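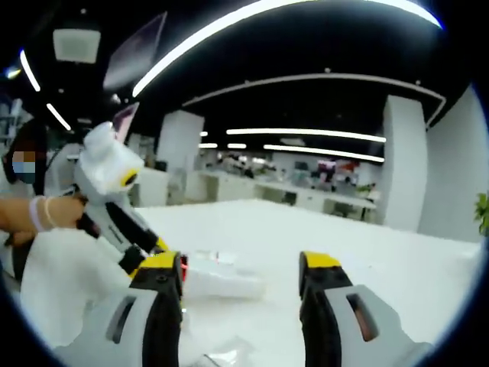 Clear plastic lying on its side on a white tabletop. The office behind it has a black ceiling.

Last updated: March
March — By Rüdiger Rothe

White tables are easy to specify and hard to work on. A matte white top reflects most of the light that falls on it, and so does clear plastic, so the edge between the two can disappear from a normal seated position. At Petersen, where the shared tables serve for lunch, mail and small packing jobs, the items most often left behind at the end of the day are the transparent ones.

The fit-out is typical of open offices finished in the last few years. Ceiling and ductwork are painted black. Light levels were set at 400 lux at table height, measured with the tables bare. The shared tops, supplied by Noria, are 18 mm thick with a plain white surface. Petersen looked at a pale gray version and turned it down on price.

Visibility depends mainly on contrast at the outline. A rigid clear object has few edges, and each gives a narrow highlight that moves as the viewer moves. Thin film behaves differently. Once crinkled, it has dozens of small facets, some of which will return a highlight at any angle. A crumpled bag is therefore easier to find than a smooth tray of the same size. Print helps both: a dark label gives the eye something to fix on even where the film around it vanishes.

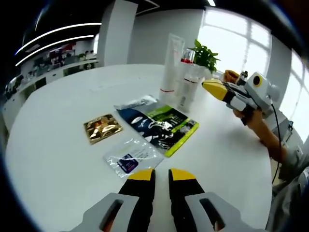
Packets and bags on a round white table, with bottles standing farther back. The clear bag carries a dark blue label.

Opaque packs cause less trouble. A navy bag with a lime-green stripe can be picked out from across a room, and a gold packet nearly as well. Silver foil is less predictable. Laid flat it mirrors the ceiling, and under a black ceiling that makes it read dark. Tilted toward a lamp it reads white. Small packets also tend to end up on top of larger bags, where they get lifted and thrown out with them.

White bottles are the other weak case. Seen from above, a white cap on a white top has little outline. Seen from the side, a red band or stripe is enough to separate bottle from background, although a thin band near the base is soon hidden by whatever stands in front.

Sesa, which handles the cleaning contract, logged 2288 items left on shared tables over one winter. The log has no column for color or transparency, and Petersen has asked for one. In the meantime two measures are on trial. The first is a dark felt mat from Numon, 700 mm across, placed in the center of each top for loose packaging. The second is a low side lamp, which lengthens shadows and makes clear plastic visible from most seats. The mats collect crumbs and need shaking out daily. The lamps have to be unplugged whenever a table is moved — on the present floor plan, every Sunday.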